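Merthorpe agrees on rules for robots near the dumplings

MERTHORPE, 6/21/19 - After seven drafts and a long argument over the word "gently", a code of practice for robots that handle cooked food has been adopted by the Merthorpe test kitchens. It runs to 40 clauses, one of which defines a bun.

The code was drawn up by Wakus, which runs the kitchens, with help from the equipment maker Fletitari. It covers two-armed machines working at a bench with steamers, plates and anything else that might be hot or slippery. Until now the house rules were a laminated card reading "Keep clear" and, in smaller type, "Wash your hands", advice the machines have largely ignored.
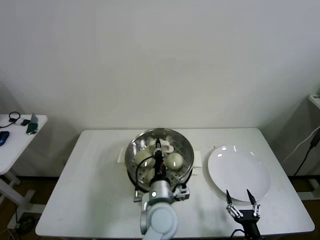
Under the new rules, any part of a gripper that touches food must be cleaned before a session and again when the job changes. Wiping it with whatever cloth is nearest no longer counts as cleaning, a point the drafters felt strongly enough about to make twice, in clauses 9 and 23.

Grip force gets a whole section. A machine has to be set for the softest item on the menu and checked on a fresh one before each run. Earlier drafts asked only that food be left "in a condition the customer would recognise". The final version wants squashed items logged, and bars staff from eating the evidence until the log is signed.

There are also rules about who does what when there are two arms. An arm that isn't being used must be parked where it can't wander into the path of the other one. Lids are to be put down flat, away from the edge of the bench. Anyone who has shared a small kitchen with a relative at New Year may wish to borrow this section.

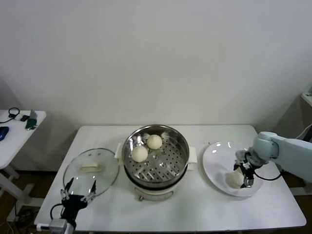

Cables caused the most trouble. Fletitari wanted some slack so the wrists could turn freely. The hygiene people wanted no cable anywhere near a food surface, ever, and said so in 1597 words. The compromise calls for wipeable sleeves, a check before each run and a plan to reroute the worst offenders by October.

A person must stay within reach of the stop button whenever the arms are powered. The code adds that "within reach" means with an arm, and that a broom handle doesn't extend it.

Operators will need to log 100 supervised transfers from steamer to plate before they're allowed to run a machine without a second person watching. Drops count toward the total, which has cheered up the trainees no end.

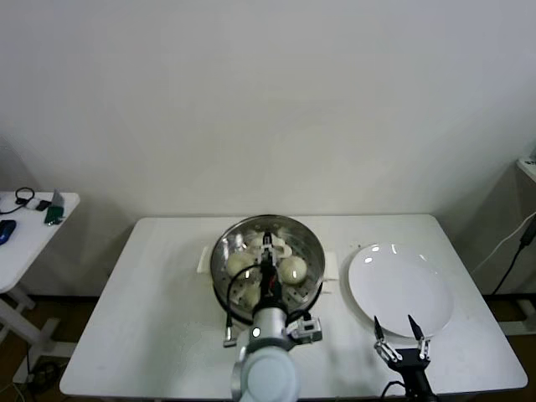
Not everyone is pleased. The kitchen in Assunção, also run by Wakus, has asked for more time, saying its benches are a different height and its buns are bigger. Merthorpe has replied that the definition in clause 2 allows for both. Assunção says it has read clause 2 and would like to discuss the word "roundish".

The code is voluntary for outside kitchens and compulsory for the ones Wakus pays for. Copies are available from the front desk at Merthorpe, where the laminated card is still up on the wall until somebody finds the right screwdriver.

Contact the newsroom | Copyright 2019, all rights reserved | Back to top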